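Handout 4: Setting up and looking after the hand-held gripper
Module: Handling cells, practical strand
Notes prepared by Malathi Rajan, revised in April

4.1 What the unit consists of

The unit used in this strand is the Cliner two-finger gripper, held and moved by the operator. It records finger opening and grip state while the head camera records where the fingers are. The two streams are joined afterwards by time stamp. An error in either one spoils the joined record, and most such errors come from set-up.

Treat the unit as three parts for maintenance purposes: the finger pair and its pads, the markers fixed to the fingers, and the body with its cable and electronics. Faults in one are often blamed on another. A marker that has shifted on its mount looks, in the data, exactly like a finger with play in the joint.

4.2 Before switching on

Wipe both pads with a lint-free cloth, dry. Do not use solvent on the pads. Check that neither pad has lifted at a corner. Move each finger by hand through its full travel with the power off and feel for a tight spot. A tight spot near the closed end usually means grit in the slide. A tight spot at the same place on both fingers points to the linkage, and the unit goes back to Rajeshwari Krishnan with a red tag.

Markers are inspected next. The black squares must be matt and unbroken, with a clear white border on every side. Tape over a worn marker is not a repair; the shine hides the pattern at certain angles and tracking drops out. Replace the marker and repeat the calibration in 4.3.

4.3 Opening calibration

Close the fingers fully and store the zero. Open fully and store the upper limit. Then close on the 31 mm gauge block and read the displayed opening. The reading should agree with the block to within half a millimetre. If it does not, repeat the zero once. If it still does not, stop and note the reading in the log.

Calibration values are held for one session only. A unit that has been dropped is calibrated again, however small the drop.

4.4 Trial grips

Trial grips are made over the table on plain white parts. Hold the unit in both hands, with the forearms coming in from below and clear of the markers. Close on the part, lift it a short way, and hold still long enough for the log to show a steady opening value. Round parts are preferred at this stage, as they show up a misaligned pad sooner than flat-sided ones do.
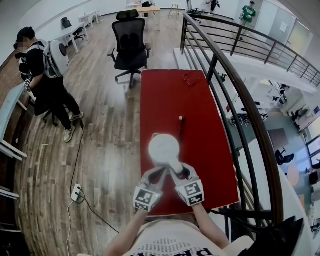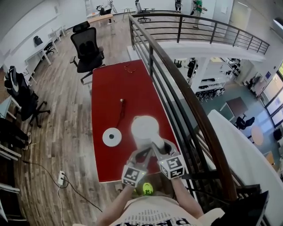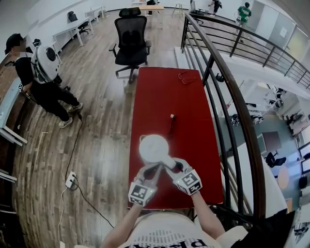

Trial grips on white parts over the red table. Both fingers carry a black-and-white marker in each case.

4.5 Reading the trial log

Each trial gives one line: time, opening, grip state, marker status left, marker status right. Look at the marker columns first. If one side drops out repeatedly while the other holds, tilt the unit slowly in front of the camera and watch for the angle at which the loss begins. Loss at a steep angle is normal. Loss when the marker faces the camera squarely means a damaged marker or a reflection from the lamp.

Next look at the opening. For a rigid part it should settle and stay settled. A slow drift towards closed means the part is slipping or the pad is creeping. Swap the part for the gauge block and try again: if the drift stays, it is the pad.

Grip state is the least useful column. It changes at a fixed threshold and tells you little about how well the part is held.

4.6 Service intervals

Pads: change at 500 grips, or sooner if the surface has gone smooth.
Slides: clean and re-grease at 600 grips. Use the thin grease from the Clunis kit – the thick one drags when cold.
Markers: inspect every session, replace on damage.
Cable: check the strain relief every session. Bend it gently while watching the connection light.

Changing both pads and recalibrating takes 45 minutes the first time. Always change the pads as a pair. One new pad against one worn pad shifts the grip centre, and the fault is hard to find later.

4.7 Work for the next session

Read the Navaratnam note on slide wear, sections 1 and 2. Bring a completed trial log for one part, with any marker loss explained in the remarks column. Logs go to Yesenia Escobedo by Sat 6 June.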